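Hillitz compares two grippers in simulated kitchen

The robotics company Hillitz has finished the first part of a test in which two grippers, from Grernari and Fustomura, are tried on the same white arm in a simulated kitchen. Each gripper gets 300 attempts at the refrigerator door.
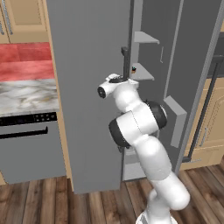 The Grernari model failed 46 times, mostly when it came to the handle at a low angle, said Elif Naz Gökçe, who leads the test. The Fustomura results will be ready on Thursday.

"In simulation we can repeat the same door 600 times in one night," she said. "With a real kitchen this takes us weeks."

Her colleague Murali Nadar is now changing the controller settings - the arm itself stays the same. Tests with a real refrigerator are planned for May.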